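Collecting Bin-Picking Demonstrations on One Arm

Last updated in March. Maintained by Xiaoqing Peng and Yichen Cui.

These are the steps we follow when we record teleoperated picks for the Koddale grasping policy. They assume a single arm with a two-finger gripper, one fixed camera and a divided bin. If you use a different arm you will need your own homing script, but the rest should carry over.

What you need

A bin with a divider, so that you have a source side and a target side. Two spring clamps. Painter's tape. A box of mixed objects. The Jestus recorder installed on the workstation, with at least 100 GB free. A stop button within reach of the operator's left hand.

You also need two people for the first hour. After that one person can run it, but resets go slower.

Step 1. Fix the bin

Set the bin on the table and move the arm by hand to all four corners of the source side. The wrist should reach each corner with the gripper pointing down and without the forearm touching the wall. If it can't reach the far corner, move the bin and not the base.

Once the position is good, clamp both side walls. Put tape corners on the table for anything else that has to stay put between sessions. We lost most of a day in January to a bin that had crept about an inch toward the operator. The policy trained on that data closed short on every pick near the front wall.

Step 2. Check the cables

Run the arm through its full wrist rotation before you record anything. Watch the hose and the gripper leads as they cross the bin wall. They should have enough slack to follow the wrist all the way around and should not drop into the bin below the fingers. Retie them if they do.

Step 3. Set the camera and leave it alone

Lock exposure and white balance in the recorder settings. Auto exposure will shift each time the arm moves over the bin, and you will see it in the loss curves later. Save a reference still at the start of the session and compare it to the last session's still. The divider edge should line up to within a few pixels. If it doesn't, recalibrate.

Step 4. Choose the objects

Use five or six objects per set and change the set every 20 episodes. Each set should include:

- one object that rolls
- one flat object that is hard to get a finger under
- one long object, such as a hand tool
- one package with printing on it
- something small enough to get lost in a corner

Don't take out an object because it is annoying to pick. Those are the episodes the model needs. Do take out anything that leaks or sheds.

Step 5. Scatter and record

Tip the set into the source side from a cup, at random. Don't arrange it. People who arrange objects leave gaps between them, and the policy then does badly when two things touch.

In Jestus, start an episode with the foot pedal, make one pick, carry it over the divider, release, return to the ready pose, and press the pedal again. One pick is one episode. Leave the remaining objects where they are and go on until the source side is empty, then scatter again.

Work at a steady speed. Operators tend to hover above an object while they decide on a grasp, and the policy learns to hover too. Decide before you press the pedal. If you miss, retry once inside the same episode and keep it. After a second miss, end the episode and mark it as failed.

Step 6. Cover the corners and the clutter

Open scatter gives you too many easy picks in the middle. For every 20 free episodes, record five that start with an object against a wall and five that start with objects touching. Approach wall picks with the fingers parallel to the wall. For touching objects, put one finger down in the gap first, then close.
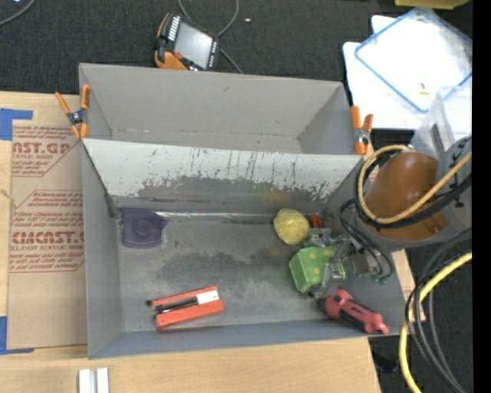

Step 7. Tag as you go

Enter the tag right after each episode. The recorder has four: clean, retry, failed, discard. Use discard only when something outside the task went wrong, such as a hand in view or a dropped connection. A failed pick is still useful and should stay in.

In our first round we recorded 682 episodes and tagged them all at the end of the week. Yichen had to rewatch 147 of them because the notes didn't match the files.

Step 8. Back up and review

Copy the session to the Boser server before you shut down the arm. Then play back ten episodes at double speed. Look for dropped frames, a gripper signal that lags the video, and object sets that didn't get changed.

How many episodes are enough

For one bin and one object family, we got usable picks from the policy at 260 clean episodes. Wall picks took more. If the policy is weak in one region of the bin, add episodes there before you add any elsewhere.

Common problems

Gripper closes early: check the clock offset between the arm and the camera. Restarting Jestus usually clears it.

Arm faults near the divider: raise the carry height by half an inch and log the change in the session notes.

Good results in the morning, poor ones after 3 p.m.: sunlight. Close the blinds and use the overhead lights for every session, including the short ones.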